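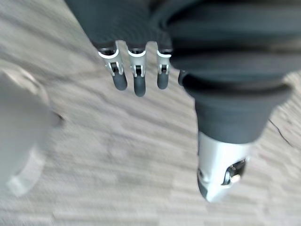
**Filed under: Home & Floors**

Sat 1 July

I have been meaning to write about the carpet for months, and since the rain has kept us in all morning and the coffee is still warm, I may as well get on with it.

When we moved into the house on Pilton in February, the carpet was the one thing everybody had an opinion on. My sister wanted it gone before we had even carried the boxes in. My mother-in-law got down on her knees, felt the pile between her fingers like a woman buying cloth, and announced that there was plenty of life left in it. I was somewhere in the middle - cold feet will make you generous toward a carpet, and mine are cold from October until May.

So I asked for a price, just to see. The man from Zerouali measured every room (and the closet, which I thought was cheeky) and came back with $837 for new carpet, fitted, with the old one hauled away. It was a fair price, I think, but we had just paid for the boiler, and $837 was a lot to spend on something I didn't dislike.

Then Bouchra Bensaid, who has cleaned more rugs than anybody I know, told me to rent a machine and leave the thing alone until I'd seen it clean. I went over it twice, very slowly, with all the windows open, and emptied the tank into the yard drain more times than I care to remember. Oh, the color of that water! I nearly took a jar of it to show my sister.

I've kept a little routine going ever since. I vacuum twice a week, once in each direction, and I spend 6 minutes on the edges with the narrow nozzle while the radio news is on. Spills get a damp white cloth and a lot of patience - press, lift, press again, and no scrubbing, however much you want to.

The dents from the old bookcase are still there by the window. I tried ice cubes, and then a spoon, and they came up a bit. Bouchra says to try steam through a towel, so that's my job for this afternoon, if the iron can be found.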